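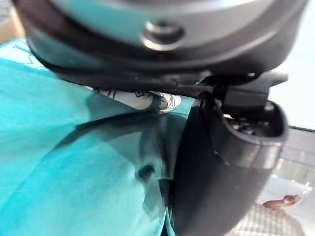 Na, wer von euch hat schon mal freiwillig zwei Wochen lang Tücher sortiert? Modupe Sani und ich haben genau das gemacht, und ich muss sagen: Es hat richtig Spaß gemacht (meistens jedenfalls)! Im Test waren zwei Greifer, der Femlow mit den gebogenen Fingern und der flachere von Osagie, beide am selben Arm und mit demselben Dretach-Controller. Stoff ist ja so ein Thema für sich, der eine Zipfel rutscht weg, der andere klemmt sich irgendwo unters Gehäuse, und dann steht man da und zupft.

Beim Femlow saßen 89 von 100 Griffen, beim Osagie waren es ein paar weniger, dafür ist der Umbau in 30 Sekunden erledigt, und das ist bei uns im Labor schon was wert. Mein Favorit bleibt trotzdem der Femlow, vor allem bei dünnen Stoffen! Modupe sieht das anders und hat mir dazu eine sehr lange Mail geschrieben.

Die Auswertung mit allen 2000 Griffen liegt ab Juli 2026 im Bundus-Ordner. Wer eigene Stoffreste loswerden will, am liebsten dicke und störrische: einfach bei mir auf den Tisch legen.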